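Caline Linens: Washing, Folding and Storage Questions

Answers to what customers ask most at our Indham store. For orders and returns, see the Greltance Street page.

Do I need to wash new bedding before I use it?
Yes. Wash it once by itself in warm water with half the usual detergent. Leave out fabric softener the first time, as it coats the fibers and makes the cloth feel waxy.

How hot can I wash printed cotton?
Warm is fine for everyday washing. Go to hot only for plain white pieces. Prints on a pale ground keep their color longest when washed inside out and kept away from towels and anything with a zipper.

My duvet cover came out of the dryer in a ball with everything else inside it. How do I stop that?
Close the buttons before washing. Stop the dryer halfway through, shake the cover out, and start it again. Drying it with no more than 4 other pieces also helps.

How much will it shrink?
Our cotton covers are cut with room for shrinkage. A cover that measures 91 inches across after its first wash should stay close to that size. If it loses more than two inches, contact the store. 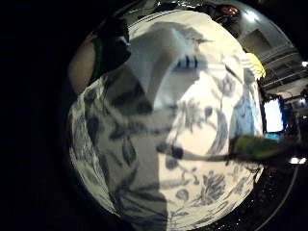 What is the easiest way to fold a large floral cover by myself?
Lay it on the bed with the print facing down and smooth it from the middle outward. Bring the bottom edge up to the top edge, then do the same again. Fold the long strip in from both ends until it fits your shelf. The print ends up on the outside, so you can tell the sets apart in the closet.

Can I iron over the print?
Use a medium setting and iron on the back while the cloth is slightly damp.

Where should I store spare sets?
A dry closet shelf is best. Avoid plastic bags for anything longer than a season. The Sowa cotton storage bag holds one queen set with its pillowcases.

What does the thread count on the package mean?
It is the number of threads in a square inch of cloth. Counts of 1000 and up are usually reached by twisting thin threads together, and they don't always feel softer. Feel the store sample before you decide.

Do you sell single pillowcases?
Yes, in all current prints. Discontinued prints are sold in sets only, while they last.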